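Weiße Wände und andere Entscheidungen

4. Juli 2019

Eigentlich wollte ich heute über die Johannisbeeren schreiben, die in diesem Jahr so reich tragen, dass ich mit dem Pflücken kaum nachkomme. Aber dann saß ich gestern Abend mit einem Glas Saftschorle auf der untersten Treppenstufe, schaute in unser ausgeräumtes Wohnzimmer und dachte, dass ich euch doch lieber davon erzähle. Die Johannisbeeren laufen mir ja nicht weg (sie fallen höchstens herunter).

Wir streichen also. Seit Jahren nehmen wir uns das vor, und jedes Mal kam etwas dazwischen, mal der kaputte Boiler, mal der Urlaub, mal schlicht die Bequemlichkeit. Im Dezember haben wir uns dann in die Hand versprochen, dass es diesen Sommer wirklich passiert. Und nun stehen die Bücherkisten im Flur gestapelt, das Sofa wohnt vorübergehend im Schlafzimmer, und wer nachts ins Bad will, muss seitlich gehen.

Die Farbe auszusuchen hat länger gedauert als das Streichen selbst, da bin ich mir jetzt schon sicher. Ich hatte mir das so einfach vorgestellt: Weiß eben. Aber im Farbengeschäft Holwood gibt es einen Fächer mit 66 Weißtönen, und ich habe sie alle mit nach Hause genommen, auf kleinen Kärtchen, und an die Wand geklebt. Morgens gefiel mir das eine, mittags das andere, und abends bei Lampenlicht sahen alle aus wie Vanillepudding. Mein Mann meinte, er sehe überhaupt keinen Unterschied. Wir sind trotzdem noch verheiratet.
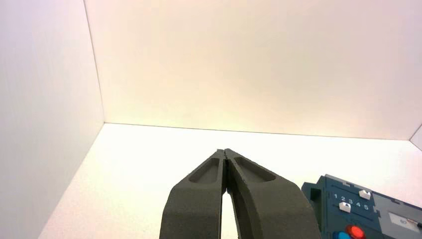 Am Ende waren drei Töne übrig. Der erste heißt Stastia und hat einen winzigen Schuss Gelb, der zweite nennt sich Warden und ist kühler, fast ein bisschen streng, so wie frisch gebügelte Bettwäsche. Beim dritten habe ich den Namen schon wieder vergessen, irgendetwas mit Muschel. Ich habe von jedem ein Probedöschen gekauft und große Flecken auf die Wand gemalt, gleich neben dem Fenster und noch einmal in der dunklen Ecke, in der sonst der Schrank steht. Das kann ich euch übrigens nur ans Herz legen! Auf dem Kärtchen wirkt eine Farbe ganz anders als auf einem Quadratmeter Wand, und in der Ecke wieder anders als am Fenster.

Gewonnen hat Stastia. Unser Wohnzimmer geht nach Norden, da tut ein wenig Wärme gut, und ich habe mir vorgestellt, wie es im Winter sein wird, wenn draußen alles grau ist und drinnen die Stehlampe brennt. Meine Großmutter hatte so ein Zimmer, mit cremefarbenen Wänden und einem viel zu großen Büfett, und ich glaube, ich habe die ganze Zeit nach genau diesem Ton gesucht, ohne es zu merken.

Zum Streichen selbst gibt es gar nicht so viel zu sagen. Zwei Anstriche haben wir eingeplant, der erste ist seit Dienstag trocken. Für das Abkleben der Leisten hatte ich einen Nachmittag gerechnet, geworden sind es zwei, und dabei habe ich ein ganzes Hörbuch durchgehört - einen ziemlich schlechten Krimi, bei dem ich den Mörder schon beim Türrahmen wusste. Die Rolle haben wir aus dem kleinen Werkzeugladen Oyelaran am Marktplatz, wo man sich noch die Zeit nimmt, einem zu erklären, warum die billige Rolle fusselt. Ich habe natürlich trotzdem vorher die billige gekauft. Sie fusselt.

Am meisten überrascht hat mich, wie gern ich gerade in dem leeren Raum bin. Es hallt ein wenig, und man hört die Schwalben vom Hof herüber. Ich habe mir schon überlegt, ob das riesige Regal überhaupt zurückmuss, oder ob wir die Bücher nicht lieber im Flur unterbringen - mein Mann hat dazu bisher nur geseufzt, und das ist bei ihm noch kein Nein.

Am Wochenende kommt der zweite Anstrich, und danach dürfen endlich die Vorhänge in die Waschmaschine. Falls jemand von euch weiß, wie man Farbspritzer von alten Dielen bekommt, ohne dem Holz zu schaden, dann schreibt mir das bitte unten in die Kommentare. Es sind leider ein paar mehr, als ich meinem Mann gegenüber zugegeben habe.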